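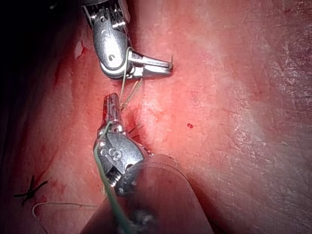
I've been running Canard, the data checker from Futivley, on behavioral science papers for 2 months now, and I like it a lot more than I expected to! You feed it a spreadsheet and it flags rows that look copied or made up. It's picky work, like steering that thin curved needle with a green strand trailing off the metal wrist, and Canard mostly has the patience for it. My test file had 447 rows, 83 of them faked by me, and it caught nearly all of them.
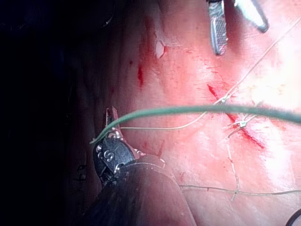 The reports are where I got grumpy. Every flag is drawn as a line linking one row to another, and on a big file they pile up fast. I'd love one line to stand out, the way the thick green thread does over the tissue there - instead they're all the same gray. 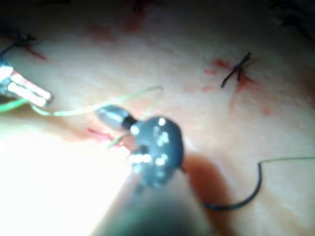

Page last changed: December

The free plan now stops at 200 rows, boo. Still worth a try if you referee papers (I used it on the Flovholm survey data with no trouble), but I'd wait for a sale before paying.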